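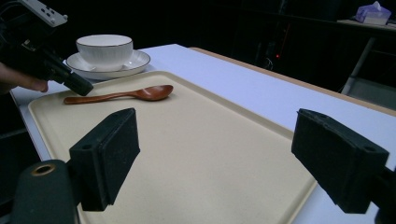 Week 2 notes: the Nisbet clock fault

OK, so last time we ran out of room before I got to the good part, and the good part is how we lost most of a batch of two-handed demos to a clock. Get your Week 1 sheet out, the one with the timing diagram, because I'm going to refer back to it.

Quick setup. The Nisbet task is table setting with a tray, a cup and saucer, and a spoon. The operator wears nothing and drives nothing, just holds one gripper in each hand and does the job. Each gripper records its own video and its own finger opening, and each one stamps that data with its own clock. Two clocks! You can already smell it.

At the start of a session both units are supposed to pull the time from the Puder box (that's the little server we built at Batilthorpe, long story). In June the left unit's sync call started timing out. The code caught the error, wrote one line to a log and went ahead with whatever time it had. So the left hand came out 700 milliseconds behind the right, and every file still passed our checks, because the checks looked at one hand at a time.

Why does 700 milliseconds matter when you're moving a spoon? Think about a handoff. The right hand closes, then the left hand opens. Shift the left stream and now the policy learns that you can let go whenever you feel like it. We trained on 1000 demos, put the result on the Atodov arms, and it dropped the spoon on 13 handoffs in a row. I blamed the finger pads. I changed the pads! I'm still a little sore about that.

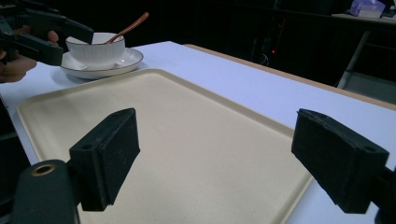

Fergus Pollock found it, and he found it by playing the two videos side by side and watching for one hand to show up in the other hand's view. If gripper A sees gripper B close, then B's own finger reading ought to close at that same moment. Ours didn't. He had the offset in an afternoon, with no fancy tools, and I'd like you to be able to do the same thing by hand before you touch the script.

What we changed:

A failed sync now stops the session. No log line, no carrying on.

Every recording starts with a double tap, the two grippers touched together finger to finger, so there's a sharp event in both streams.

The checker reads both hands as a pair and flags any gap over one video frame.

One thing I haven't settled — a constant offset is easy to shift back, but a few of the June files drift over the length of the recording, and I don't trust a straight-line fix on those. They're in the folder marked "drift." Before lab, pick one, find the tap or any clear contact near the start, find another near the end, and write down both offsets. Bring the numbers with you, even if they look silly.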